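Losley should drop the two-leg playoff

The rugby league playoff between Losley and Wultton is settled on total points over 2 matches. A side that wins the first leg by 20 can lose the second by 18 and still go up. Players then spend 70 minutes protecting a margin.
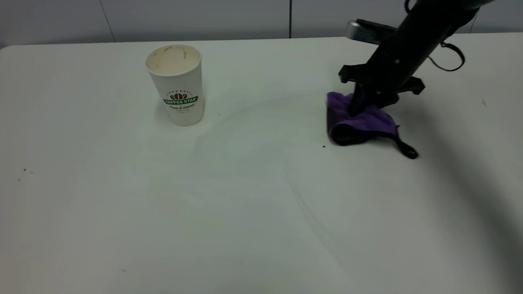
A paper coffee cup on a table.

One match at Vasden would fix this. The ground holds 1,000, enough for either club's usual gate. Level scores should go to golden point, as they already do in the November cup.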